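Kitchen and Dining Room Inspection, Flenora Guest House
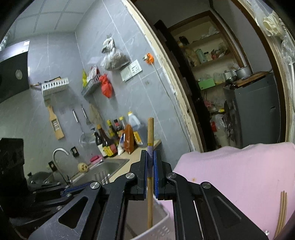
Chopsticks and white plastic basket, utensil station (see item 9).

Date of inspection: 17 March 2026
Previous inspection: January
Area: ground floor kitchen, dining room, dry store
Marks used: OK / Repair / Repeat (must be checked again at the next visit)

1. Hand washing sink — OK
Soap and paper towels are present. Warm water comes after a short wait. Please keep the sink free from cups, I found two of them standing in it.

2. Refrigerator temperatures — OK
The upright refrigerator showed 3 degrees in the morning and 4 degrees after lunch service. The log sheet is filled in for every day except one weekend. An empty line is worse than a bad number, so please write the number also when you are in a hurry.

3. Freezer — Repair
The door seal is hard at the lower corner and ice is growing behind it. The seal was already noted in January. Skakunis has the order for the new part, but I did not see a delivery date.

4. Raw and cooked food separated — OK
Raw chicken is on the lowest shelf, in a closed box. Good improvement from last time.

5. Cutting boards — Repeat
The red board has deep cuts and it should be replaced. The green and the white boards can stay in use. The color chart on the wall has lost its lower half, print a new one.

6. Dishwasher — OK
Final rinse reached 83 degrees in both tests. The filter was clean. The Quintana service sticker is still valid.

7. Gas hose and shutoff valve — OK
No smell, no cracks, valve turns easily. A box of 800 paper napkins was stored near the stove and I asked to move it — this was done during my visit.

8. Fire extinguisher and fire blanket — Repair
The extinguisher is in the green zone. The blanket hangs behind the door of the dry store, and when this door is open you cannot reach it. Move the hook to the other wall, at shoulder height.

9. Utensil station — Repeat
Wooden chopsticks and wooden spoons need more attention than metal ones. Throw away every piece which is split, rough or has dark spots. Dry them completely before they go back to the station, and wash the baskets every evening, also the outside and the rim. Handles should point up, so the guests do not touch the eating end. The written instruction for this station has no date and no signature.

10. Floor and drains — OK
The drain cover near the dishwasher was loose in January and is now fixed. The floor is a little slippery by the back door, a longer mat would help.

11. Pest control — OK
Traps 1 to 18 were checked, no activity. The map of the traps does not show the one in the dry store. Stetari should send a corrected map.

12. Lighting — Repair
One tube over the preparation table is flickering. The plastic cover of the same lamp is missing, and without it broken glass can fall in the food. Please do this one first.

13. Allergen list — Repeat
The list is easy to find, but the sesame dressing is new on the menu and it is not in the list yet.

Repairs to be finished before the next visit: items 3, 8 and 12. Send the repair slips together with form 101 to the Flenora office, and keep one copy in the kitchen folder.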